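Sorting Soft Objects with a Low-Cost Arm: Project Report

Course project, second year, Robotics and Automation
Build place: Daltcombe shared workshop, and at home

1. Introduction

The task of our course was to build a machine that handles an everyday object and to report the results in a truthful way. I have chosen phone cases. A small repair stall near my home receives many used cases and the owner sorts them by hand into boxes. This gave me the idea to make an arm which takes a case from a table and puts it in a box.

A phone case is more difficult than a cube. It is thin, it bends when you press it, and the parts you can hold are low above the table. In the lectures we always used hard blocks, and I wanted to learn what changes when the object is soft.

2. Goals

At the beginning I wrote down the following goals.

The arm must pick one case from a table when other objects are near it.
The case must not be damaged or marked.
The complete cost of new parts must stay under 100 dollars.
The program must run on my own laptop without a graphics card.

The first and the third goals were reached. The second one was reached only in part, and I explain this in section 5. The fourth goal was reached, but the program is slow.

3. Construction

The base of the arm comes from an old Pludska kit that was in the workshop storage. Two of the servos were dead and I replaced them with Enton servos of the same size. The holes did not match exactly, so I had to make the slots longer with a round file. This took me a full evening, and next time I would print an adapter plate instead.

The gripper has two fingers which move in parallel. The first version was driven by a string, but the string became longer after some hours of use and the fingers did not close completely. The second version uses a small gear and two racks. It can open to 85 mm, which is enough for the width of all the cases I tried.

A small camera is fixed at the wrist and looks along the fingers to the table. The advantage is that the camera and the fingers always move together, so I needed to calibrate only one time. The disadvantage is that the fingers cover a part of the object when the arm comes close. For this reason the program decides the grasp point early, at the height of 282 mm, and after this it only corrects small errors.

For the control I used the Ouellet board, which was recommended by our teacher. Its documentation is short but correct. The power supply must be separate from the laptop. In my first tests I used the USB power and the board started again each time the shoulder moved.

4. Software

The program has two parts. The first part finds the case in the camera picture and calculates its long axis. The second part turns the wrist and lowers the arm.

To find the case I began with a simple color threshold. I measured the color of the table in several places and everything that was different enough was counted as object. On a clean white table this worked well. On the wooden table at home it was much worse, as the wood is not of one color. There are dark streaks, a darker red-brown patch and a big oval in the grain, and the program often took one of them for an object. The white specks on the table were also detected as many tiny objects. 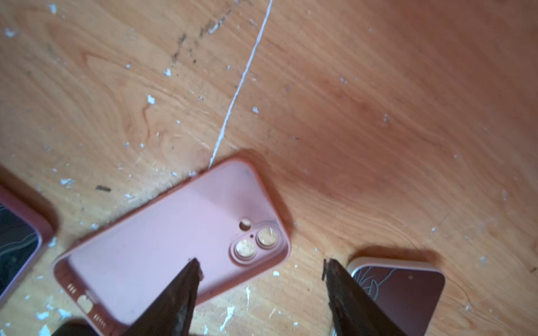
Figure 1. Wrist camera view with the gripper open at the pink case. Parts of two more objects are visible at the left edge and in the lower right corner.

I solved the problem of the specks with a minimum area. Every region smaller than a certain size is ignored. For the wood I changed from color to edges, and I keep only closed shapes with a length and width that are possible for a phone case. The cutouts of the camera lenses gave me another error. The table can be seen through them, and the program divided the case into several pieces. Now I fill all the holes inside a closed shape before I calculate the axis.

When another case is only partly in the view, the shape is not closed and the program leaves it alone. I did not plan this behavior, but it is useful. The arm works on the complete object first and then moves to look for the next one.

5. Tests and problems

I made the tests in August, first in the workshop and later at home. Light was the most important factor. In the late afternoon the sun came from the side, and the shadow of the case was joined to its shape. The axis was then wrong by a few degrees and one finger landed on the rim. With a desk lamp and a closed curtain the result was stable.

The soft silicone cases were easier to hold than I expected, for the material does not slip. However, if the fingers close with too much force, the case bends up in the middle and jumps out. I reduced the servo current step by step until the bending was small. Hard plastic cases need more force than this, and they slipped in many attempts. At the moment the user must select soft or hard in the program before the start.

About the second goal: on one transparent case the fingers left a thin scratch. I put rubber tape on the inner sides of the fingers after this, but the tape came off when it was warm. A better solution would be to cast the finger pads from silicone.

One cycle takes 2 minutes. Most of this time is used by the picture processing, because my code fills the holes pixel by pixel. I know this is not a good method, and a library function would be faster, but I discovered it when the report was almost finished.

6. What I would change

I would start with the gripper and not with the software. I spent three weeks on the detection while the fingers were still the string version, and many of the errors that I searched in the code were mechanical.

I would also write down the settings of each test. Some of my early results could not be used, as I did not know anymore which servo current was set.

The files for the gear and racks, the wiring plan and the source code are in the course folder. The arm remains at the Daltcombe workshop on the shelf beside the drill press and can be used by the students of next year. Please check the screw of the left rack before switching on, it becomes loose.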